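Last updated: May

Part 4: Clearing a messy table with the Divunach table set

Right, so you've got the mat down and the bin built (if you haven't, go back to Part 3, I'll wait). This is the bit I like best, clearing up! I've been using my Divunach set on the craft and snack table at the Nair centre for two terms now, and Juwita Subramaniam asked me to write down how I do it so that everyone who borrows the set does it the same way. The booklet in the box is fine as far as it goes, but it was clearly written by somebody with a very tidy table.

What you need out before you start

- the mat
- the small bin and a liner
- the dustpan
- the hand brush
- a damp cloth for afterwards

Setting up

1. Wipe the tabletop and let it dry before you put the mat on. Ours is white and shows every splash of tea, so I'm fussy about this.

2. Lay the mat flat. It doesn't have to cover the whole table, and I like a strip of tabletop left showing on one side so I've got somewhere to get my fingers under when I lift it. If the corners curl, roll the mat the other way for 20 minutes and try again.

3. Open a liner fully before it goes anywhere near the bin. Give it a good shake (outside the room if Suryani Lau is on the phone, she has asked me several times).

4. Push the liner right down into the corners of the bin, then fold the top over the rim on all four sides. It will wrinkle. Don't spend ages smoothing it, you only want enough folded over that it stays put when something heavier drops in.

5. Stand the bin on the mat near one edge, whichever side your stronger hand is.

Note: the liners come in a roll of 40 and they're quite generous for this bin. A smaller one will go in, but it pulls tight across the bottom and pings off the rim halfway through, usually with half a bun in it.

Clearing the big pieces

6. Start with whatever can be picked up whole. Pastries, bits of roll, sponge offcuts, anything like that can go straight in the bin. Please don't be tempted to sweep a pastry! The flaky ones break up the second the bristles touch them and then you've got twice the job.

7. Work towards the bin, so the pieces that are left are always on the bin side of the mat.

8. Anything you want to keep comes off the mat now. Sponge pieces that are still clean can go back in the craft tub, but if they've been sitting next to the food I throw them out.

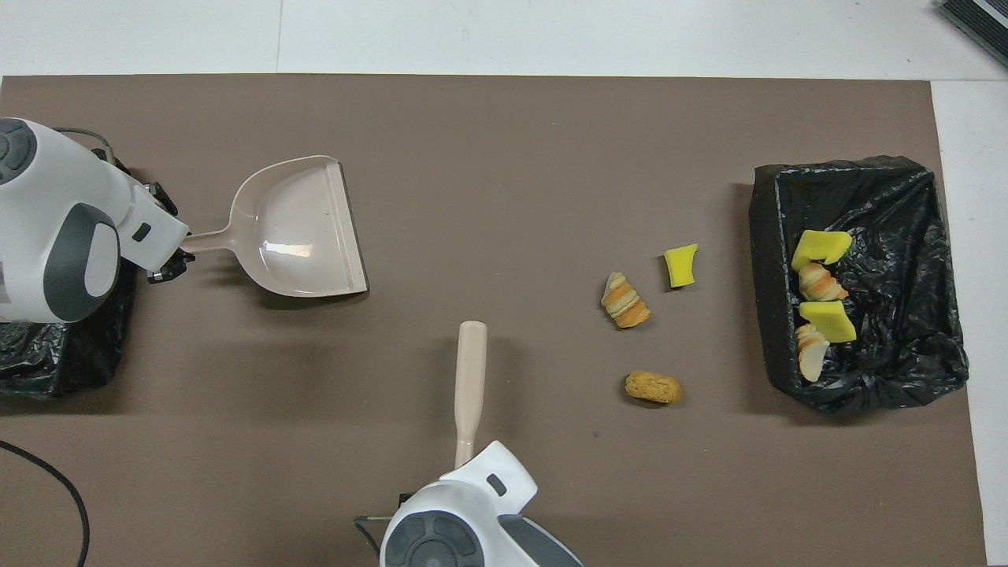

Part-way through: some pieces in the bin, three still on the mat, dustpan out.

Sweeping up the crumbs

9. Set the dustpan down with its scoop facing the crumbs. The rubber lip wants to be flat against the mat all the way along. If you can see daylight under it, lower the handle a touch.

10. Sweep in short strokes towards the pan. Long ones flick crumbs off the far side of the table, and I speak from a lot of experience here.

11. Lift the pan level, carry it over the bin and tip it slowly. One tap on the inside of the liner is plenty.

12. Pull the pan back a little and sweep once more. There's always a thin line of crumbs left along where the lip was (drives Amirul Menon up the wall, and he's got a point).

Caution: don't bang the dustpan on the rim of the bin to empty it. I cracked my first one that way, and a replacement from Gritalero took 17 days to arrive.

Caution: keep spare liners away from small children. When you're done, the roll lives on the high shelf and nowhere else.

Finishing off

13. Gather the liner in from the folded edges, squeeze the air out gently and tie it. If it's had food in, it goes out the same day.

14. Wipe the mat with the damp cloth and hang it over the rail. Don't fold it wet. Dewanti Chong folded hers wet over the holidays and we had to buy a new mat in September.

15. Wash the dustpan in warm water with a drop of washing-up liquid, paying attention to where the rubber lip joins the plastic, as jam gets in there. The brush just needs a rinse and a shake, then stand it bristles up to dry.

Note: Budon do a bigger mat, 70 cm on the short side, which fits the long table in the back room. The small bin looks a bit lost on it but works perfectly well.

If you get stuck on any of this, leave a note in the red folder and I'll have a look when I'm next in. Part 5 is all about storing everything, and it's a short one!

Related guides
Part 3: Putting the bin together
Part 5: Storing the set
Getting jam out of a table brush
Which liners fit which bin

We use cookies to remember which guides you have read. By carrying on you agree to this. Change cookie settings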